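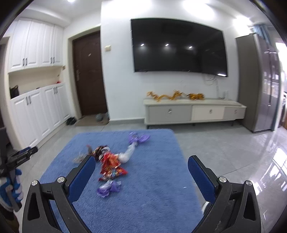 Thư Kim thinks I should have washed the fabric first, and told me so before I'd even got my shoes off at the door. Well, yes. I know that NOW. I was so excited to start on the skirt (my first one with a proper waistband and everything!) that I cut straight into the cotton the minute it came out of the bag, and then of course I washed it at the end, all finished and hemmed, and now it stops a good bit higher than I ever wanted it to.

So this evening was all about rescue work. I unpicked the hem, which took me through two cups of tea and most of a radio play, and got a little length back, but you can see the old fold line if you know where to look. I'm thinking of a band of something darker along the bottom. Igor says green. I say navy, and it's my skirt.

The pattern is the Anetti one, the six-panel with the side pocket, and I do like it, even if step four makes no sense until you've done it wrong. I put the left pocket in backwards and had to take it out again. The zipper went in first time though!! I have never in my life had that happen. I kept zipping it up and down at the kitchen table like a kid.

I used up nearly all of the 1000 yard spool of cream thread as well, mostly on basting I then pulled out, so I need to get over to Hornbridge for more. If they still have that navy twill on the remnant shelf I'll get enough for the band and maybe a little bag too. And it's going in the wash the second I get home, before I so much as look at the scissors.

Hands sore, bed soon. Must remember to put the seam ripper back in the tin.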